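Towels, folded and otherwise
A gallery by Ruwan Munshi
Posted 21st June

I have been told a great many things about towels over the years, mostly by people selling them. They should be thick. They should be heavy. They should never see softener, or they should see it every third wash. They should be rolled if you want them to look like a hotel's and folded in thirds if you want to be taken seriously.

I don't believe most of it. So this page goes through our own linen cupboard, which is no better or worse than anyone else's, with a few lines on each lot: what we were promised, how it folds, where it lives and whether I'd buy it again. Fikri Chong wanted it known that he does half the laundry in this house and disagrees with a good part of what follows. His remarks are marked with his initials.

If you came for the bed linen, that was last October's page and I haven't changed my mind about fitted sheets.

The old brown ones

Bought in 1977 by my mother, according to my mother, though she says that about everything brown. They are thin as a tea towel in the middle and stiff as a doormat at the hems. They dry you perfectly well. They also dry themselves in an afternoon on the line, and I can't say that for anything we've bought since.

Folding: in half, in half again, done. They've been folded along the same lines for so long that they more or less go there on their own.
Kept: bottom shelf, with the dog's things.
FC: They are rags. He dries his hair with a rag.

The Sammont bath sheets

These were sold to us as "generous". What that means is that they don't fit on the rail. Folded in half lengthways they still stick out past the end of it, and folded in thirds they're so fat that the middle never airs. I washed one by itself to see if it would come up softer, as the leaflet said it would. I couldn't tell the difference between that one and the ones I'd thrown in with the jeans, and neither could Fikri with his eyes shut.

Folding: you need a bed or another person. Don't try it over the bath.
Kept: airing cupboard, where they take up a whole shelf.
FC: Lovely towels. The rail is too short.

The cream set

I was against these. Cream shows everything, and I have never trusted a towel with a decorative edge, having seen what the machine does to fringes, tassels and anything else that's been stitched on to catch the eye in a shop. They came as a present, so the decision wasn't mine. They have a twisted white trim along the top and a little loop to hang them by, and there's a logo in curly black writing that I've given up trying to read. 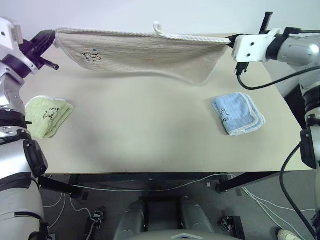 The big cream towel opened out, loop at the top. Two smaller towels, one pale lime-green and one light blue, already folded on the table.

The loop is the part I'd defend. It's in the right place, near the middle of the edge, so the towel hangs evenly from a hook and doesn't droop to one side like a coat on a bad peg. I have sewn loops on to towels that came without them, and mine go on crooked and come off within the month.

The trim I'm less sure of. So far it has survived, but I put these in a mesh bag and the bag is a nuisance, and I doubt I'll keep it up through the winter.

As for folding, start by getting the top edge straight. Hold it by both corners at chest height and let it drop. It will sag, any big towel will, but you can pull most of that out by moving your hands apart a bit before you lay it down. Then the sides go in, then the bottom up to the top. Every guide I've read says to finish with the logo centred on the front. The logo on ours is over to the left and has no intention of being centred, so I let it fall where it falls.

Kept: bathroom shelf, big one underneath.
FC: He said he hated these and he uses them every day.

On the table business

A short detour. People keep telling me to fold on the bed, and I keep telling them it doesn't work. A mattress gives. You smooth one side down and the other side rides up, and by the time you've finished you have something shaped like a loaf. Use a table. Any flat table will do so long as it's clean and wider than whatever you're folding. Wipe it first and then wait a minute, or you'll put a damp stripe through the lot and not find it until the cupboard smells.

I've also been sold a folding board. It was a Poltel, it came with a leaflet longer than this page, and it's now behind the wardrobe. It's meant for shirts. The man in the shop swore it did towels.

The Gamage hand towels

Bought because they were reduced. The code on the packet was 2981 and the code on the receipt was 2308, and I spent a dull quarter of an hour at the counter establishing that I'd been charged for a different colour at a different price. I got the difference back. I mention it in case anyone else has the same trouble, because the girl on the till said I wasn't the first.

They're fine. They went a little bald after the summer. The packet said they'd get more absorbent with every wash, and perhaps they have, but I had no way of measuring it and I suspect whoever wrote the packet hadn't either.

Folding: thirds, then in half, so that the hem is tucked in. This is the only towel I fold the hotel way, and only because the hems are frayed and I'd like not to look at them.
Kept: downstairs loo, in a pile.
FC: Buy new ones.

The Omirby quick-dry

A travel towel, supposedly. It packs down to nothing, I'll give it that. It also moves water about more than it picks it up, and it clings to you while it's doing it. I took it to the coast and came home with sand in it that I'm still finding in the bottom of the bag.

The claim was that it would be dry in the time it takes to have lunch. We had a long lunch. It wasn't.

Folding: doesn't matter, it slides out of any shape you put it in. I stuff it in its pouch.
Kept: boot of the car.
FC: Agreed, for once.

Rolled or flat

I tried both for a month. Rolled towels look tidy on the day you roll them. After that you pull one out of the pile and the rest come with it, or you take the top one every time and the same towel goes round and round the wash while the ones underneath go stale. Flat piles have the same fault, in fairness, but you can slip the clean ones in at the bottom without rebuilding the whole shelf.

If you've got deep, narrow shelves, roll them. Ours are shallow and wide. I don't think there's any more to it than that, and I've seen entire books on the subject.

Softener

I stopped using it in the spring. The towels were scratchy for a few weeks and then either they improved or I got used to them. Fikri is certain it's the first and I lean towards the second. A good shake before hanging them out does something, I'm fairly confident of that, since the ones I can't be bothered to shake dry like cardboard.

Vinegar: tried it, bathroom smelled of chips. Tennis balls in the dryer: we haven't got a dryer.

What's staying

The brown ones, whatever anyone says. The cream set, mesh bag permitting. The Sammonts are staying until one of us moves the rail, and I wouldn't hold your breath. The hand towels are going to be cut up for the car and the windows as soon as I find something reduced to replace them with, and this time I'll check the code before I leave the counter.

A couple of you wrote in after the bed linen page asking what I use to get make-up out of flannels. I don't know. I've tried the three things everyone suggests and the marks are still there. If you've got a method, send it, but please say how many washes it took and whether the flannel was white to begin with.

Tea towels next. I have plenty to say about the ones with calendars on them.

R.M.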